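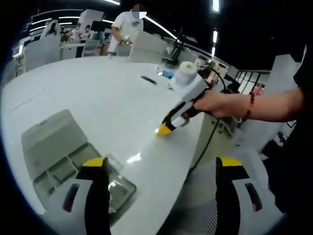 Chore automation is the business of getting machines to do the small jobs people do with their hands, at home or out on the shop floor. I've kept this entry going for the Halta wiki since March, and the question I get most is whether a robot can tidy up yet. My short answer is "a bit, on a good day". Take a grey plastic storage box with a flip-up lid and a compartmented tray, open on a white table with a pen lying farther off. You or I would have the pen away and the lid shut while chatting about the footy. A machine has to find the pen, pick it up off a shiny surface and get it into the right slot, and I reckon each of those is its own headache!

What machines can manage

Dishwashers and robot vacuums are the old hands, and they cheat (fair enough) by sticking to one job. Arms with two fingers are the newer mob. At Bralness, where I did a stint on the packing floor, the arm put away 550 of 680 parts in a shift, and Lowri Kneath and I did the rest by hand after smoko.

Learning by being shown

Plenty of teams now teach by demonstration. A person does the chore with hand-held grippers, one or a pair, and the recordings train the robot later. I love this idea – you don't have to put into words how you pick up a lid, you just pick it up.

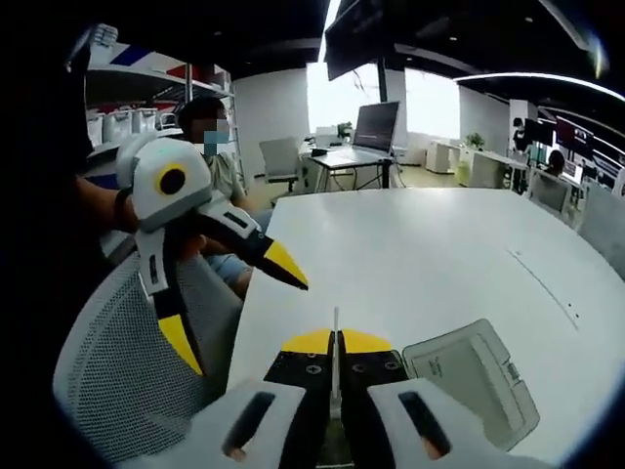 Why lids are hard

Lids are thin, they sit flat and they like to skid. A see-through one is worse again, as a camera can look straight past it to the table. Juraj Vlček at Tenomell gave his arm 10 goes at a clear lid and it got six, which had him grinning all week.

So, yet?

Single chores in a set spot, yes. A whole kitchen after tea, no, and I wouldn't hold my breath. Folding the washing needs a page of its own and I'm still writing it.

3 comments

Nigel Ellwood: Our vacuum still eats socks. Add that one?

Frida Bach: Good read. Were the missed parts at Bralness mostly the small ones?

Chibuzor Afolabi: More on lids please, I pack them for a living.

Shares: 6

Contact | Copyright Halta | Back to top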